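So the Makby community supper is back, and I could not be happier! The old hall on Skomberg Street opens its doors again in January at 6 p.m., after 2 winters without a single pot of soup. I grew up going to these things, so forgive me if I gush a little.
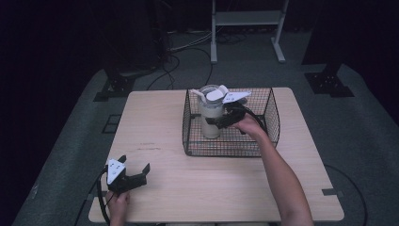 LOCAL LIFE

Jabari Simiyu, who's running the kitchen this time, told me he has room for 200 people and that 184 of them had already signed up when we talked (I'm one of them, and so is my mother). He's making bean soup, cornbread and a rice pudding he won't tell me the first thing about. "Come hungry and bring a chair if you've got a good one," he said.

Stanciu Bakery is sending over the rolls. There'll be 2 seatings, and the second one always has the better music, at least if my cousin's band remembers its cables. 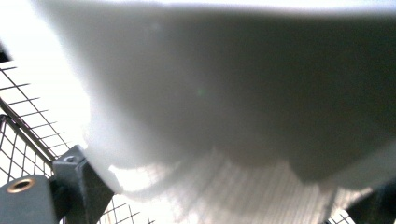

Soft folds in pale gray.

Parking is the usual headache. The lot behind Candik Hardware is open to everyone after closing, but please don't block the loading door like somebody did last time (it was me, I'm sorry). The side streets fill up fast, so I'm walking over.
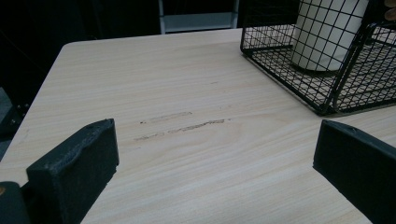
A pale tabletop and a black wire basket.

Supper is free, with a jar by the door for anyone who wants to chip in. Names for the last seats are being taken at the library desk until noon the day before.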